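De: Raimo Karppinen
Para: lista equipamentos
Data: 21 de abril de 2018
Assunto: Re: Re: orçamento para o segundo par de mãos

A Biljana Kos escreveu:

> Caros,
> A Halonen mantém a proposta até julho: 3000 euros por cada mão de
> cinco dedos, mais 900 pela manutenção anual do par. A Semo pede
> mais, mas inclui a formação. Eu fechava já com a Halonen. Temos o
> posto montado, as pessoas conhecem o software e, se esperarmos pela
> próxima ronda de compras, perdemos o preço. Alguém se opõe?
> Biljana

Oponho-me eu, ou pelo menos peço que se espere umas semanas.

Li a proposta duas vezes e continuo sem perceber o que está incluído nos 900. Diz "manutenção preventiva e peças de desgaste", mas os tendões dos dedos contam como desgaste? E os conectores do pulso? Na última vez que perguntei isto à Timent, a resposta demorou 18 dias e dizia "depende do uso". Não quero assinar outro contrato que dependa do uso.

Também não vi em lado nenhum o custo de parar o posto para instalar e recalibrar. A Aino Miettinen fez essa conta para o par atual e chegou a 1000 euros, só em horas nossas. Esse valor tem de entrar na folha, mesmo que não saia da mesma rubrica.

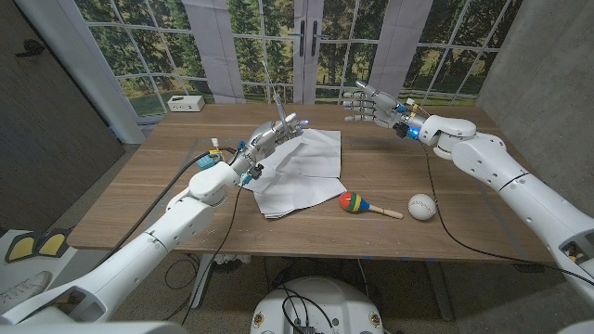 A cablagem devia ser a primeira linha do orçamento e nem sequer aparece. A proposta fala de dedos, de força de preensão, de graus de liberdade, e trata os cabos como se viessem de graça. Reparem no cabo preto que sai do pulso direito e atravessa a mesa mesmo ao lado da bola de basebol, e no outro, comprido, que pende do pulso esquerdo por cima da borda. Junto aos pulsos há módulos com fios de cor à vista. Se vamos pagar por mãos novas, quero saber quem fornece guias e proteções para isto, em que prazo e a que preço. A Halonen remete para "acessórios compatíveis" – sem lista e sem valores.

Quanto às tarefas, continuo pouco convencido. Papel amarrotado, uma maraca, uma bola: são bons objetos para experimentar pegas diferentes, de acordo. Mas o plano que aprovámos no projeto Joltness fala em três tarefas repetíveis com critério de sucesso escrito, e eu ainda só vi o critério de uma. Comprar o segundo par antes de termos os outros dois é comprar às cegas.

O que proponho:

– a Biljana pede à Halonen a lista do que é peça de desgaste, por escrito;
– o Esko Mäkelä pede preço de guias de cabo a dois fornecedores;
– eu acabo os critérios que faltam, com a Aino se ela puder.

Se as respostas forem boas, voto a favor e calo-me. O preço é válido até julho, portanto há tempo. E se a Semo inclui mesmo a formação, gostava de ver as duas propostas lado a lado, com as mesmas linhas.

Raimo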